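Solla visit, gripper day. Notes typed up on the train, so excuse the state of them.

Got to Ternonport late, 1 October 2020, missed the intro. Refilwe Potgieter met me at the door and took me straight up to the test rooms. Two hand types on trial: the Zirnent, jointed fingers, and the Hajdu, plain parallel jaw. Same household jobs for both. Dustpan and brush, cups, folding towels, that sort of thing.

Parallel jaw first. Fast, very repeatable, 900 cycles on one set of pads according to Refilwe. Great on a table. Put it on anything soft and it struggles, the jaws push the surface down and the object goes with it. Watched it chase a cup lid across a cushion for a good while. 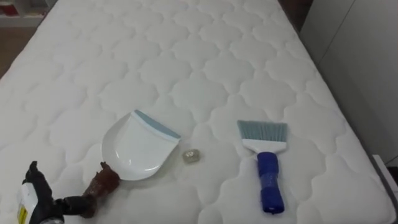 Flat plastic things are the hard part. Low rim, nothing to get under, and the surface gives when you press. Gyu-bin Ham runs the jointed hand and his trick is to come in at the back edge and let the finger bend round it. Slower, roughly 5 seconds more per pick, but he'd take that over a drop. Wrist turns 180 degrees, wich helps when the handle points the wrong way. I asked about force limits and got a long answer I didn't write down properly. Will email.

Camera talk after lunch. Head view only for most runs. Gyu-bin wants a wrist camera as well, Refilwe says the cabling is a pain and the hand already hides enough. No agreement while I was there.

Prices: didn't get them. Zirnent quote is meant to come in November. Spare finger pads are extra for both, ask how much.

My pick so far is the jointed one for beds and sofas, the Hajdu for for counter work. Want to see both with a tired battery before we order anything. Coffee at Solla is good, parking isn't.

Contact the visits desk | © 2020 | Back to top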